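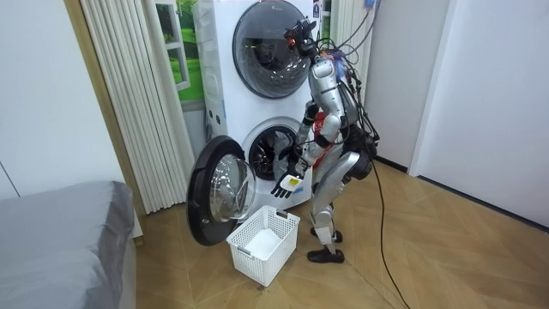 ## Loading the lower drum

Laundry day gets so much easier once this part is second nature!

1. Swing the lower door open as far as it goes.
2. Feel inside the drum for stray socks — the folds of the rubber gasket love to hide them. 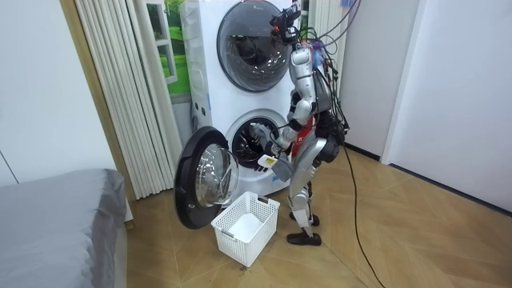

*Lower door open, upper door closed.*

3. Shake out each piece before it goes in. Bunched-up cloth never rinses as nicely.

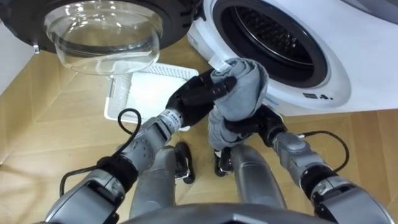 4. Check care labels as you go, and keep delicates for a separate load.
5. Fill loosely, stopping 5 inches below the top of the drum.

**Caution:** Keep fabric clear of the gasket when you close the door. A pinched sleeve can cause a leak.

**Note:** Towels come out wonderfully fluffy with a little extra room, so go easy on them.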